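Hemside Counter Set
Clear display rack and white serving tray, from Virnow

Snacks sell better when people can see them. We can't take credit for that idea, but we did make a rack you can look straight through, so the sandwich gets all the attention and the rack gets none. It has learned to live with this.
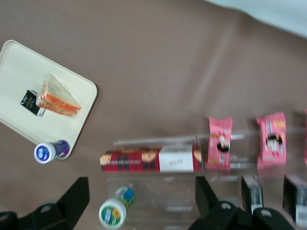
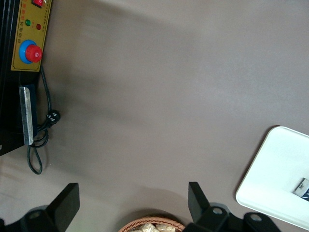
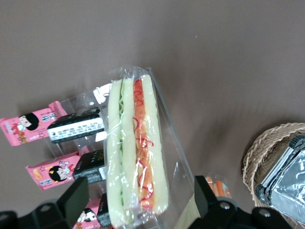
Hemside pieces on the tabletop. Tray with sandwich wedge in the first picture, wrapped roll on clear acrylic in the last.

The rack is clear acrylic. A long box of cookies sits happily along the front, and a filled roll can go on top at whatever angle your counter staff feel is artistic. Flat packages tuck in beside it or partly underneath – you'll still see them through the acrylic, which is more than can be said for the back of our stockroom.

The tray is white, with rounded corners and a raised rim. The rim will stop a small bottle from rolling away if you lay it flat on the tray. It will do nothing for a bottle you balance on the rim, and we do get asked.

Details
Rack: clear acrylic, 21 inches long
Tray: white, 9 inches on the short side
Holds: up to 3 pounds of snacks per rack
Item number: 154
In the set: one rack, one tray

Care
Wipe with a soft cloth and mild soap. No scouring pads – acrylic remembers everything. Keep the rack out of the dishwasher and let the tray go in if it must.

Goes with
Mirnik price card holders
Kravchuk counter mats

Food not included.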